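4. Practice pick: folding and sorting laundry

Before you start, finish section 3 and check that the Drutness hand gripper is charged. The status light must be green.

1. Put a few pieces of clothing on a bed or other soft surface. Thin, smooth fabric is harder to hold than cotton, so leave it for later if you are new to the tool.

2. Hold the gripper with the fingers pointing away from you. Keep your other hand out of the work area.

3. Move in slowly until the finger pads are on both sides of a fold.

4. Close the fingers. Stop when the fabric is held – more force does not help and wears the pads.

5. Lift, move the piece to its pile, and open the fingers fully before the next pick.

Note: One practice set is 7 picks. The memory holds 500 picks, and the oldest are not erased for you. Copy them to the Karaki base station first.

Caution: Do not pick items with pins, open zippers or loose wire. These cut the pads. Replacement pads are part no. 112, from the Bokholm store. 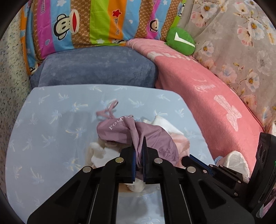 How often should the finger pads be changed?

Change them after 90 hours of use, or sooner if the surface is torn or shiny. Always change both pads together, then repeat the finger check in section 3.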